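7.4 Falha durante a transferência de tubos: mão na área da garra

A rotina Clarico é a parte mais divertida do manual, e é também onde aparecem mais paragens. A falha 1138 (contacto inesperado nos dedos) surge quase sempre quando alguém ajusta uma caixa ou uma tampa com o braço ainda habilitado. Leia tudo antes de tocar nos racks!

CUIDADO: com o braço em pausa, os motores continuam ativos. Pausa e paragem de emergência são coisas diferentes.

1. Prima a paragem de emergência e confirme no ecrã o estado "Parado".
2. Espere 2 segundos antes de aproximar a mão.

Mão junto à garra, a situação tratada nesta secção:

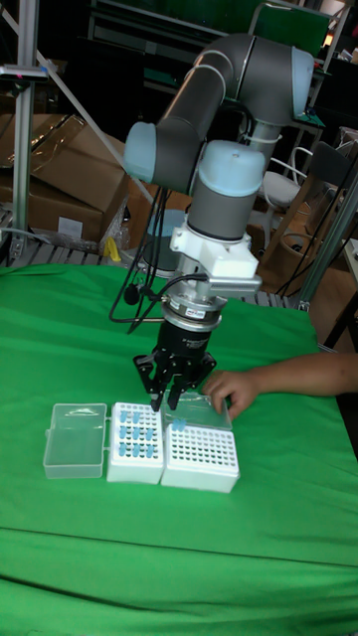
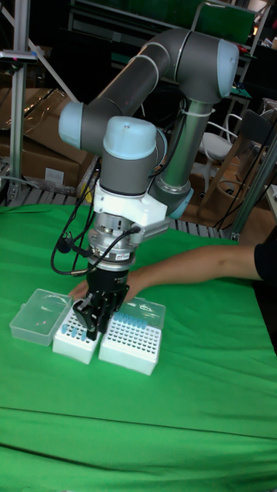

3. Verifique se ficou algum tubo preso entre os dedos. Se ficou, segure-o por baixo e abra a garra pelo comando manual.
4. Endireite os racks e afaste as tampas do percurso dos dedos.
5. Confira se os cabos do punho têm folga e não prendem em nada.
6. Retire as mãos da mesa, liberte a paragem e rearme.
7. Suba o braço na vertical uns 80 mm, em modo lento, e só depois retome o ciclo.

Nota: se a falha 1138 voltar logo no primeiro tubo, repita o ensino da posição do rack. Costuma resolver — e o novo assistente de ensino da Filside torna isto muito rápido, vale mesmo a pena experimentar!

CUIDADO: nunca empurre o braço à mão para libertar um tubo. A posição de referência pode perder-se.

Registe cada ocorrência na folha Clestavent, com a hora e a posição do rack. Dúvidas sobre o rearme: Obed Annan, bancada 2.

Revisto em 23/3/18.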